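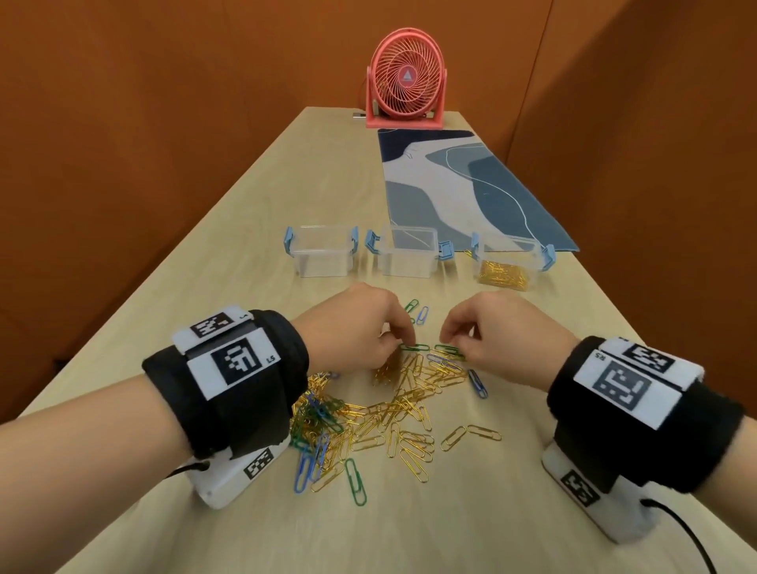 # Peltix、州の融資保証に付いた雇用維持条項の見直しを申請 Anutitz工場の電動化転換で

2021年8月24日

自動車部品メーカーのPeltixは、Clevamell州から受けている融資保証について、雇用維持条項の一部変更を求める申請書を州産業局に提出した。対象はAnutitz工場で、同社はここで内燃機関向けの燃料配管と排気系部品を生産している。申請書によると、同社は排気系ラインの一部を電動車用の冷却配管に転換する計画で、転換期間中は現行条項が定める雇用の下限を維持できないとしている。

現行の保証契約は、Peltixが資金繰りの悪化を受けて州に支援を要請した際に結ばれた。州は同社の借入金の一部に保証を付け、同社はAnutitz工場の常用雇用を400人以上に保つことを約束した。下限を割り込んだ場合、州は保証料率を引き上げることができ、割り込みが2四半期続けば保証残高の繰り上げ解消を請求できる。人員の算定は各四半期末の在籍者を基準とし、派遣労働者と有期契約の季節従業員は含めない。

今回の申請で同社が求めているのは、算定方法の変更と猶予期間の設定である。算定方法については、社外の訓練機関に出向中の従業員を在籍者に含めるよう求めた。現行契約には出向者の扱いを定めた文言がなく、州産業局はこれまで、工場で就労していない者を除外する解釈をとってきた。猶予期間については、ライン停止の日から180日間、下限の適用を止める案を示している。

申請の背景には、主要納入先であるWillemsの車種計画の変更がある。Willemsは小型ガソリン車の後継開発を取りやめ、同じ組立ラインで電動車を生産する方針を部品各社に通知した。Peltixの申請書は、排気系部品の受注が現行車種の生産終了とともになくなる一方、冷却配管の量産開始は早くても1月になると説明している。両者の間に生じる空白が、雇用の下限を維持できない主な理由とされる。
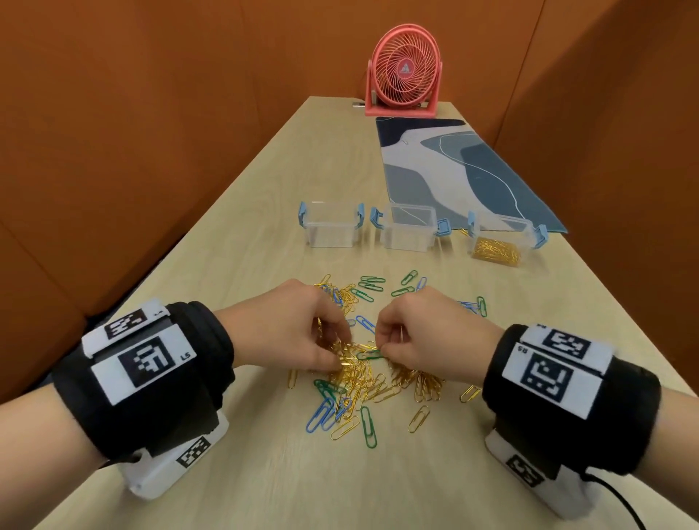
冷却配管は電池パックと電力変換装置の温度管理に使われ、樹脂管とアルミ管を組み合わせた構造をとる。排気系で用いる曲げ加工機の一部は流用できるが、溶接工程は接合材料が異なるため、設備の入れ替えが必要になる。漏れ検査も現行の方式では要求精度に届かず、ヘリウムを使う検査装置を新たに導入する。同社は設備の発注先と金額を公表していない。

Peltixの生産技術部門を統括するBenedetta Ruggiero氏は、州産業局での聴取に対し、工程を部分的に動かしながら設備を入れ替える案も検討したと述べた。同氏によれば、溶接区画と検査区画が同じ搬送路を共有しており、片方を止めれば他方への部品供給も途絶える。仮設の搬送路を設ける案は、工場内の防火区画を変更する許可が必要になることから見送られた。

これに対し州議会では、条項の緩和に慎重な意見が出ている。議会産業委員会のHamisi Mwaipopo議員は、保証契約が雇用の維持を公費支援の対価と位置づけている点を挙げ、算定対象を広げるのであれば、出向者が工場に復帰する期限を契約に書き込むべきだと主張した。同議員はあわせて、猶予期間中の役員賞与の支給停止と、Willemsとの供給契約のうち数量に関する部分の開示を求めている。

供給契約の開示について、Peltixは守秘義務を理由に応じていない。同社は代替策として、州が指定する監査法人に契約書を閲覧させ、最低購入数量の有無だけを報告させる方法を提案した。州産業局はこの方法の適否を検討中で、結論は出ていない。Willemsは、個別の取引先に関する質問には回答しないとしている。

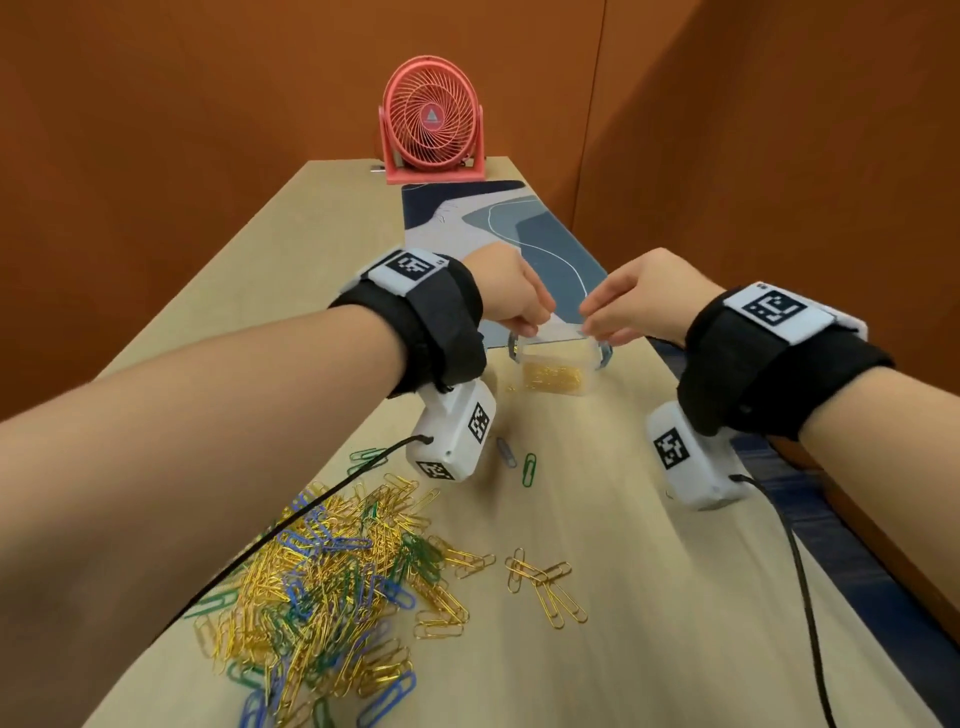

労働組合側は、猶予期間の設定そのものには反対していない。組合が会社に出した要求書では、出向中の賃金を転換前の基本給と同額とすること、夜勤手当の喪失分を一時金で補填すること、復帰後の職務等級を引き下げないことの3点が挙げられた。会社は基本給の維持に同意したものの、夜勤手当の補填は訓練期間の長さに応じて減額する考えを示している。職務等級の扱いは継続協議となった。

州の保証制度は、条項の変更について二段階の手続きを定めている。まず産業局が財務面の審査を行い、変更後も保証債務が履行される見込みがあるかを判定する。次に議会産業委員会が変更案を審議し、承認か差し戻しかを決める。委員会には条文を修正する権限がなく、修正を求める場合は意見を付けて産業局に差し戻す。差し戻しになれば財務審査からやり直すことになり、設備の搬入日程に影響する可能性がある。

審査の焦点は、量産開始が遅れた場合の返済能力とみられる。Peltixの返済計画は冷却配管の売上を返済原資に組み入れており、開始時期がずれれば手元資金で補う必要がある。申請書に添付された資金繰り表は、遅延を織り込んだ場合の数値を非公開としている。産業局は同社に対し、前提条件を変えた試算と、予備の借入枠に関する金融機関の確認書を追加で提出するよう求めた。

現行条項は、変更が承認されるまで効力を持つ。承認前に排気系ラインを止めて在籍者が下限を下回れば、保証料率の引き上げ対象になる。Peltixは、承認が得られるまでラインの停止日を確定しないとしている。追加資料の提出後、産業局は審査結果を書面で同社に通知し、同じ内容を委員会に送付する。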